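Slatted ceiling work finished at Arrieta office floor

2022-03-13

The ceiling replacement on the upper office floor of the Arrieta building is complete, and the rooms have been handed back to the tenant, Lirnine. The contractor, Nultovach, closed out the last items on the punch list this week.

The job covered 300 square meters of ceiling. The old mineral tiles had sagged along the window side and several had been patched with mismatched stock. They were removed together with the hanging grid, and the new white slats were fixed to battens set directly below the slab. White beams break the ceiling into panels, so that a single panel can be taken down for access without disturbing the ones next to it.

Lighting was part of the same contract. The rectangular fluorescent fixtures were kept, cleaned, and set back into the slatted surface, with new ballasts where testing showed a fault. According to site manager Casimiro Echevarría, replacing the fixtures outright was priced but dropped at the tender stage. "The housings were sound and the tubes are a stock size," he said. "The money went into the fixings and the edge trim."

The trim took longer than planned. The wall on the window side is out of line with the slab, and the white rail had to be scribed to it in short lengths. Nultovach used 2,000 screws on the slats and beams, all left exposed so that maintenance staff can find them from a ladder.

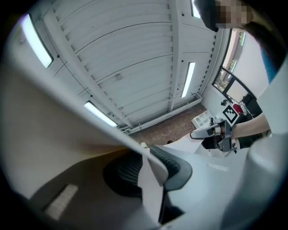 Can the slats be washed?

Wiping with a damp cloth and mild soap is fine, but the maintenance sheet rules out spraying water onto the slats because it can run into the light housings.

The existing speckled carpet was not part of the work. It was covered with board during the removal stage and vacuumed before the furniture came back. Two worn strips near the entrance were noted in the handover record and remain the responsibility of the building owner, as does the repainting of the stair landing.

Access to the space above the slats is limited. Depth between slab and slat is 129 millimeters at the shallowest point, enough for the lighting circuits and data cable but not for ductwork. Any later change to the ventilation would have to run along the corridor, where the original ceiling is still in place — that section belongs to a separate contract held by Zekar.

Zekar is due to start on the corridor in April. The work will be done in sections so that the rooms stay reachable, and the lights in each section will be off while it is open. Nultovach has left 50 spare slats in the basement store, along with a box of matching screws and a marked-up plan of the panels.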